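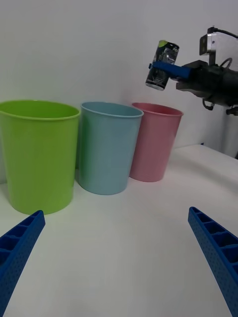 Single-Use and Reusable Cups in the Student Canteen of Moura

Project report, second semester

1. Introduction

In our school in Moura the canteen gives drinks in paper cups. After lunch the bins are full, and many cups are on the grass behind the building. Our group wanted to know how many cups are used, why the students take them, and if they would accept a cup that must be returned. We did not study the quality of the drinks, and we did not study the prices of the kitchen.

2. Method

First we made a questionnaire with nine questions and gave it to the students in the break. We received 114 answers. We also counted the paper cups in the bins after one lunch in September, before the cleaning at three o'clock. For this we used gloves and a long table in the yard. The counting took longer than we planned, as many cups were pressed inside each other and we had to separate them.

For the second part we read the price lists of two suppliers, Cusar and Grornex. Cusar sells only paper. Grornex sells plastic cups for washing, and it also rents a washing basket.

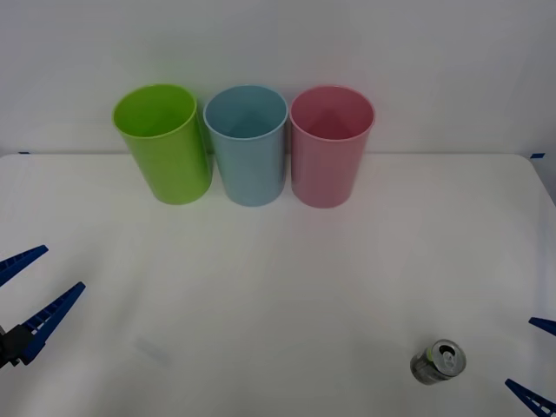

Figure 1. Plastic cups in green, blue and pink.

3. Results

In the bins we found 249 paper cups from one lunch. This was more than we expected, and it means that many students take a second cup for the same drink. In the questionnaire, 40 students wrote that they take a new cup only because the old one became soft. Other students said they do not like to carry a cup to class and then back.

The question about a deposit was difficult. Most of the younger students were for it, but the older ones were afraid to lose the money. We think our question was not very clear, because we did not write how big the deposit would be. If we do this again, we will write the sum.

Bringing a drink from outside was the answer we forgot to put in the list. Several students wrote it by hand at the bottom of the page. A can or a bottle from the shop needs no cup, but it makes a different kind of waste, and we have no number for it.

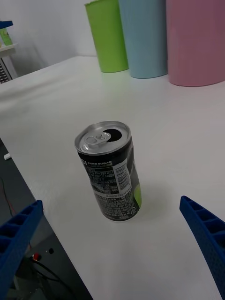
Stustunow, who read our first draft, wrote to us that we should also ask who will wash the cups, "because the kitchen has only 2 sinks and both are busy at noon." We agree with this remark. We had calculated the price of the cups but not the work.

4. What we suggest

The canteen could try reusable cups for one month, only for water and tea. The return box should stand near the exit door, where the trays are already collected. During the month the paper cups in the bins should be counted again in the same way, at the same hour, so the two results can be compared.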